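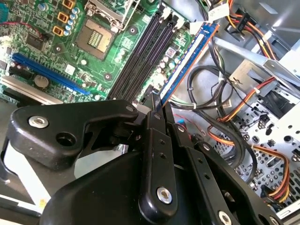
Comment fait-on rouler un train sans fil ni gazole ?

Imprimer | Envoyer par e-mail | 12 partages

Quand j'avais votre âge, j'habitais à côté d'une petite ligne de chemin de fer, et je me mettais à la fenêtre chaque fois que l'autorail passait. Il faisait un bruit de gros camion et il laissait derrière lui une odeur de station-service. Je croyais que tous les trains du monde marchaient pareil. Eh bien pas du tout !

Il y a des trains qui boivent du gazole, comme celui de mon enfance. Il y en a d'autres qui attrapent l'électricité dans un fil tendu au-dessus des rails. Ce fil s'appelle la caténaire (un mot que j'adore, il vient du latin et il veut dire « chaîne »). Et puis il y a les trains à batteries, et c'est d'eux que je veux vous parler.

Pourquoi ne pas mettre des fils partout ?

Bonne question, et c'est la première que j'ai posée à Iresha Howlader, qui conduit des trains. Elle m'a expliqué que poser une caténaire, c'est un chantier énorme. Il faut planter des poteaux tout le long de la voie, tirer les câbles, parfois agrandir les tunnels parce que le fil ne passe pas sous la voûte. Pour une ligne où les trains se suivent toute la journée, ça vaut le coup. Pour une ligne de campagne avec trois villages et beaucoup de vaches, on hésite.

Alors on s'est dit : et si le train emportait son électricité avec lui ?

Une batterie, c'est quoi ?

Vous en avez sûrement déjà tenu une dans la main. La pile de la lampe de poche est une cousine. Dans une batterie, il y a deux côtés, un plus et un moins, et entre les deux de toutes petites particules qui peuvent voyager. Quand le train roule, elles vont dans un sens et ça fait du courant pour le moteur. Quand on recharge, on les pousse dans l'autre sens, et elles retournent à leur point de départ. Imaginez une cour de récré en pente : les billes descendent toutes seules, mais il faut les remonter à la main avant de recommencer.

La différence avec une lampe de poche, c'est la taille. Un train, c'est lourd, très lourd ! Les batteries sont rangées dans de grands coffres, souvent sur le toit ou sous le plancher, et on s'assoit au-dessus ou en dessous sans même y penser.

Le truc malin du freinage

Voici ma partie préférée. Quand vous freinez à vélo, les patins frottent sur la roue et ils chauffent. Cette chaleur s'en va dans l'air, elle est perdue. Dans un train électrique, on peut faire autrement : pour ralentir, on demande au moteur de travailler à l'envers. Les roues l'obligent à tourner, et lui se met à fabriquer du courant au lieu d'en manger. Ce courant repart dans la batterie. Les grandes personnes appellent ça le freinage par récupération.

On ne récupère pas tout, bien sûr. Il y en a toujours un peu qui s'échappe en chaleur. Mais sur une ligne avec beaucoup d'arrêts, ça aide drôlement.

Et quand la batterie est vide ?

On la recharge avant ! Prenons une ligne inventée par ma classe de l'an dernier, entre la ville de Cirbridge et le port de Varkness. Au départ de Cirbridge, il y a une caténaire. Le train lève son bras articulé (le pantographe), touche le fil, et il roule tout en remplissant ses batteries. Plus loin, le fil s'arrête. Le train baisse le bras et continue tout seul jusqu'à la mer. Là, il se branche pendant que les voyageurs descendent, puis il repart.

Les élèves avaient mis 434 vaches sur le dessin, à vous de les placer.

Est-ce que c'est parfait ?

Non. Les batteries pèsent lourd et elles n'aiment pas le grand froid. En plein mois de janvier, elles tiennent moins longtemps, et en plus il faut chauffer les wagons. Elles vieillissent aussi, comme celle d'un téléphone. Et puis il faut bien fabriquer l'électricité quelque part : si elle vient du vent ou du soleil, tant mieux, si elle vient du charbon, on a seulement déplacé la fumée.

À essayer chez vous

Prenez une petite voiture à friction, celle qu'on recule pour la remonter. Reculez-la un peu, lâchez, et mesurez jusqu'où elle va. Ensuite, posez une gomme sur son toit et recommencez. Elle va moins loin ? Voilà le casse-tête des ingénieurs - plus on emporte de batteries, plus le train est lourd à tirer.

Envoyez-moi vos résultats, je les lis tous !

3 commentaires

Recevez nos prochaines explications par e-mail : inscrivez-vous à la lettre des petits curieux.

Ce site utilise des cookies pour mesurer sa fréquentation. Accepter | Refuser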